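Stukidard Travel Support
Ticket log: pilgrimage circuit booking, river stage
Category: Itinerary sync / offline vouchers
Status: Resolved, monitoring
Opened by: Erasto Ogola
Handled by: Chiến Huỳnh

Summary of fault
Traveler holds a confirmed booking for the Phuthong river circuit, two nights at the upper temple town and two at the confluence. After the bus operator moved the departure from 05:30 to 07:15, the app shows the new time on the itinerary page but the old time on the offline voucher. The guesthouse at the confluence (Inell Guesthouse) now shows check-in on the wrong night. Traveler will be out of signal for most of the road section and needs the offline copy to be right before leaving.

Environment
App installed from the store, auto-update off. Phone set to the home time zone, not the local one. Booking made on the website, later opened in the app. Payment for the guesthouse taken in full. Bus seats held by the operator, Kavumside, against a deposit of 300.

Steps to reproduce, as reported
1. Open the trip and go to Day 3.
2. Note the bus departure, 07:15.
3. Tap Offline and open the voucher for the same leg.
4. Departure reads 05:30. Boarding point is the old stand below the bridge.
5. Go to Day 4. Guesthouse check-in appears one night early, with a gap on the last night.

Entry, 09:10
Asked the traveler to pull down on the itinerary page to force a refresh, then reopen the voucher. No change. Asked for the voucher version at the foot of the page. It reads 2, and the server copy is also at 2, so the app sees no reason to fetch again. The operator's change was written into the itinerary record without raising the voucher version. This is a known weakness in the Kavumside feed when a change is made by phone and typed in later.

Entry, 09:40
Checked the guesthouse record. The stay itself is correct on the server. The display error comes from the phone's time zone: check-in is stored as local midnight and is being drawn against the home zone, which pushes it back to the previous evening. The reservation has not moved. Told the traveler not to edit the dates by hand, as an edit would send a real change request to Inell and the room could be released.

Entry, 10:05
Raised the voucher version by hand and reissued. Sent these steps:
Turn on automatic time zone, or set the local zone manually.
Close the app fully.
Open the trip while on wi-fi and wait for the sync mark to stop turning.
Delete the old offline copy for Day 3 only, then download it again.
Do not delete the whole trip. The receipts are stored with it and have to be fetched one by one.
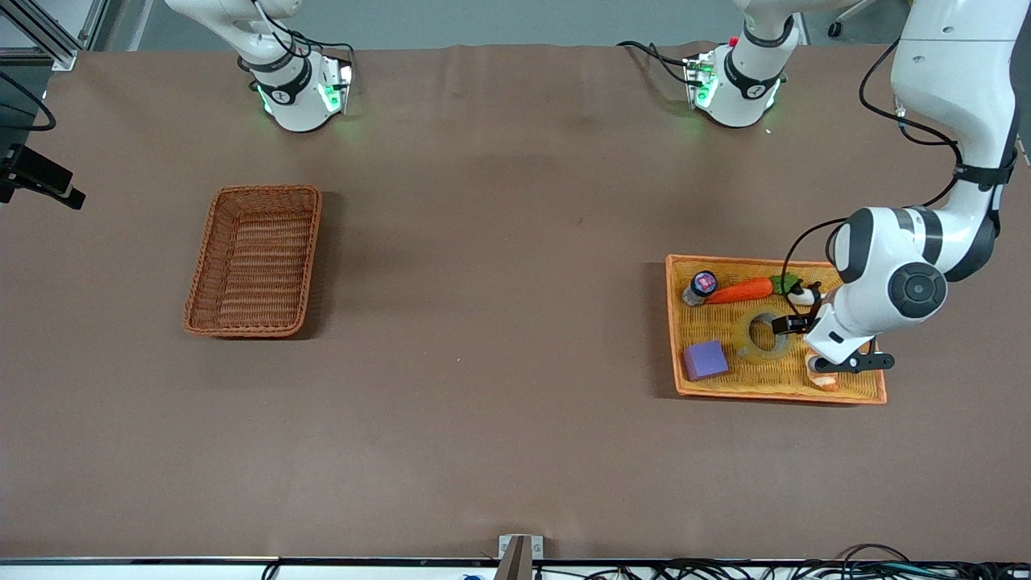 Erasto Ogola: Steps done in the order given. Day 4 is correct now, both nights at Inell are there and the gap is gone. Day 3 still gives me 05:30 on the voucher, but the boarding point has changed to the new stand above the market. So half of it came through. Which time do I follow? I would sooner wait at the stand for two hours than miss the bus, but my mother is traveling with me and it is cold up there before sunrise. Also, the walking map from the bus stop to the ghat is missing. It was there last night.

Entry, 10:50
Two separate faults here.

Departure time: the voucher has two time fields, one for the seat and one for the vehicle. The reissue picked up the new stand from the vehicle record, but the seat record was never changed and the voucher prints the seat time when both exist. Called the Kavumside desk. They confirm a single departure at 07:15 on that road, with no earlier bus. Told the traveler to go by 07:15 and to be at the stand by 06:45 for luggage. Asked the desk to correct the seat record on their side, since anything typed on our side would be overwritten at their next upload.

Walking map: not related to the feed. Offline maps are limited to 800 MB for all trips together. Traveler has an older trip still stored. When the Day 3 voucher was downloaded again the app made room by dropping the map opened least recently, which was the ghat map. No warning is shown when this happens. Already logged as a separate defect.

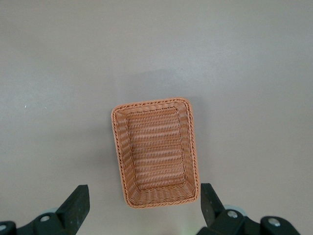
Workaround for the map: remove the old trip from offline storage under Settings, Storage, Trips. It stays in the account and can be downloaded later. Then open Day 4, tap the map, and zoom in once on the stretch between the bus stop and the river steps before going offline. The zoom is needed. The base tiles download on their own, but the footpaths are only saved after they have been drawn on screen at least once.

Entry, 11:35
Kavumside has corrected the seat record. Voucher version raised to 3 by the feed itself, no manual step needed. Traveler confirms by message: voucher reads 07:15, upper stand, both seats together. Map is back and opens in airplane mode.

Entry, 11:50
Traveler asked whether the evening lamp ceremony on the Day 4 page will follow the time shift. It will not. Ceremony times are entered as plain text by the local office and change with sunset, so the page can be off by some minutes either way. Advised asking at the Inell front desk on arrival. Also asked whether the boat to the far bank is part of the booking. It is not; it is paid at the steps in cash, and it does not run when the water is high.

Cause
a) Operator change entered on the vehicle record only.
b) Voucher version not raised on manual change.
c) Check-in drawn in phone time zone.
d) Map dropped silently at storage limit.

Follow-up
a) and b) passed to the feed team – request is that any change to either record raises the version.
c) fixed in the next app release according to the release notes, not yet tested on this booking.
d) open.

Note for other agents on this circuit: any booking on the same road made before the March timetable may have the same mismatch. Compare the seat time and the vehicle time before reissuing. If they differ, call the Kavumside desk first and reissue after they have changed it. Ticket stays in monitoring until the traveler has boarded. – Chiến Huỳnh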